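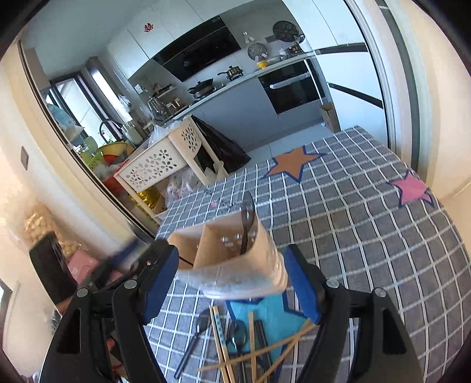
Guardar los cubiertos, todavía a medias

En Istach, el grupo que coordina Meenakshi Subramaniam trabaja desde mayo con una tarea de cocina muy corriente: recoger cucharas y palillos y dejarlos en su recipiente. El control automático completó 100 intentos y terminó bien 8.

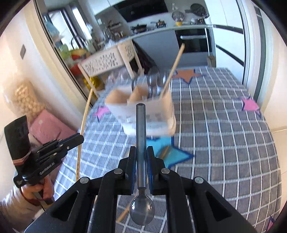 El plástico transparente sigue siendo lo más difícil para el programa, que confunde el borde de una cuchara con el dibujo del mantel. Los palillos dan otro problema, el de cogerlos por un punto que permita después ponerlos de pie.
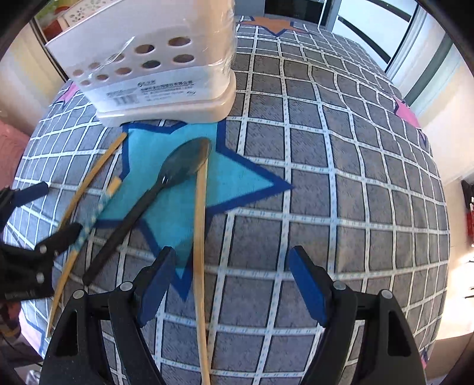 Benito Arrieta calcula que faltan al menos 2 años para dejar una máquina sola con los cubiertos de una casa. El grupo ha reunido más de 551 demostraciones y prepara otra tanda con vasos y platos.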